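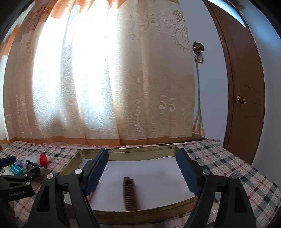

Skinderar Home Station Guide
Section 2: What to buy, what to borrow and what it costs

Prices last checked May 5, 2024

Please read this section before you order anything. I know the unboxing is the fun part, and Section 3 will still be there when the parcels arrive, but nearly every message I get from new stations is about money already spent on the wrong thing. I've done it too (ask me about the lighting rig, or rather don't).

I'm writing for one person or a pair setting up to record tasks with hand-held grippers in an ordinary room. If you're fitting out a proper lab bench with a fixed arm, you want Section 9, and a bigger wallet.

2.1 The total

Set aside £3852 for a two-gripper station that will run through its first season. That's what my own set-up came to, with delivery, spares and one daft mistake that I've left in because you'll probably make one of your own. You can start for a lot less with a single gripper, and I'd encourage it if you aren't sure you'll like the work.

The big lines are these:

Hand-held gripper kit, with camera and mount: £1050 each
Recording computer, refurbished: £711
First box of spares (finger pads, screws, cables): £106
Storage drives, charger, carry case, insurance and postage: whatever is left, and it does go

Objects for the tasks aren't on that list. I'll come to those in 2.5, and they cost next to nothing.

Note: Nazarenko, the supplier most of us use, quotes without VAT on the first page of its site and with VAT at the checkout. Look at the second figure before you decide you've found a bargain.

2.2 Before you order

1. Pick the surface you'll work on. A table, a deep sill, a chest of drawers, whatever is solid and at a height where you can keep your elbow down.

2. Stand at it for ten minutes holding something the weight of a full water bottle. If your shoulder is complaining by the end, find a different surface now, while it's free to change your mind.

3. Write down the five tasks you'd most like to record. Real ones, please! "Pick up small plastic part from lined tray" is useful. "Household tasks" isn't, and you can't budget for it.

4. Next to each task, write the biggest and smallest thing the fingers will have to hold. The smallest one matters most when you choose pads.

5. Measure the room from the work surface back to wherever you'd stand, and check that a door won't open into you. Mine did, for a month.

6. Send the list to Fedir Karpenko at the station desk if you'd like it checked. He's quick, and he'll strike out anything we already have too much of.

2.3 Choosing the gripper kit

The kits on offer differ less than their adverts suggest. All the ones I've tried have two fingers, a trigger or handle, a wide-angle camera, and pads that can be swapped. What I'd look at is the following.

Pads. Get textured ones. A pad with small raised bumps has far more bite on little hard things such as gear racks, toy bricks and bottle tops than the smooth kind, and smooth pads pick up grease from your hands besides. Check that the pads are sold separately. One kit I looked at wanted you to replace the whole finger, and I closed the page.

Screws. Look for screw heads you can get at from outside, with a size printed in the manual. You will be tightening these.

Handle. Try one in your hand if there's any chance to. Grirkivance holds an open day each January and lets people have a go with everything on the bench, and an afternoon there saved me from buying the kit I'd been set on.

Weight. Lighter is better, within reason. Add the camera and cable when you compare, as some sellers leave them off.

Caution: Don't mix fingers from two makers on one gripper, even if the holes line up. The opening width will be wrong, the calibration won't hold, and your recordings will be sent back.

Caution: Second-hand kits are fine, second-hand batteries are not. Allow for a new one in your offer.

2.4 One gripper or two?

I get asked this more than anything else. The plain answer is to buy one, work with it for a month, and then look at your task list again. If three of your five tasks need something held steady while something else is moved, get the second. If it's mainly picking, placing and tidying, a single gripper will keep you busy for ages.

The other reason to own two is cover. When a trigger goes, it goes on a Saturday morning with a full day's tasks laid out — and a spare lying beside you on the cloth is a lovely thing to reach for. I wouldn't spend £1050 on peace of mind alone, though. Ask the desk whether a loan unit is free first.

If you do buy two, buy the same model, and label them. I use a bit of tape under the handle, marked A and B. You'll need to know which one made which recording when you come to fill in the Nemano log.

2.5 Things to pick up

This is the cheap part, so please don't spend on it. What you want is a small mixed bunch, with different shapes and colours and a few awkward customers.

1. Start with a handful of toy building blocks, in colours that don't match your cloth. Charity shops sell them by the bag.

2. Add a few small mechanical bits. A toothed rack or a gear wheel is good, as the fingers have to meet it at a sensible angle.

3. Find a little cup or two.

4. Put the really tiny parts in a clear plastic container so they don't end up in the carpet.

5. Get a shallow tray with a rim, and line it with plain white paper. Small dark parts show up nicely against it, and a fresh sheet costs you nothing when the old one gets scuffed.

6. Park whatever you aren't using to one side, out of the way of the tray but within reach.

Note: Shiny metal trays are perfectly all right once they're lined. I was told to buy a special matt one, and I did, and it lives under a plant now. (That was the daft mistake. It was not a cheap tray.)

Caution: No glass, no blades, nothing you'd mind seeing on the floor.

2.6 The room itself

You don't need to decorate. A patterned cloth, a lacy curtain, a door in the background — all of that is welcome, and the project would like as many different rooms as it can get. So leave the studio backdrop in the shop.

What may cost you a little is light. If you're working in front of a window, the daylight behind your tray can go very bright in the middle of the day while everything nearer to you goes dull. Try these in order, and stop as soon as the tray is easy to see:

1. Draw the curtain.

2. Move the tray along the surface, towards the more solid part of the curtain or a bit of wall.

3. Put a desk lamp behind your shoulder.

4. Only now think about buying lights, and then buy one.

Hanging cords and tassels want hooking well back. A trailing one will find your cable sooner or later.

If you use a cloth, pull it smooth and tuck it in at the back so the tray doesn't creep. A strip of non-slip matting underneath works a treat.

2.7 Computer and storage

The £711 machine is a refurbished desktop, and it's more than equal to the job. You need fast USB ports and plenty of disk much more than you need a flashy graphics card. Laptops are fine too, provided you can keep them plugged in while recording.

Buy two storage drives, one to work on and one for the copy. I put off the second one and lost a weekend of tray tasks, so that's my sermon over.

Check that your chosen machine is on the Nemano compatibility list before you pay. The list is kept by model number, so get the seller to read you the label.

2.8 Order of buying

1. One gripper kit and the spares box, together, to save on postage.

2. The computer, if yours isn't up to it.

3. Both drives.

4. Objects and tray, from whatever's in the house.

5. Second gripper, after your first month.

6. Carry case, when you've got somewhere to carry it.

Keep every receipt in one envelope and photograph them the same day, as the till ones fade. Claims for station costs go in on form S2, with the receipts in date order, and Fedir will send back anything without an order number. Once the gripper kit is in the house, go on to Section 3 and check the contents against the packing slip before you throw the box away.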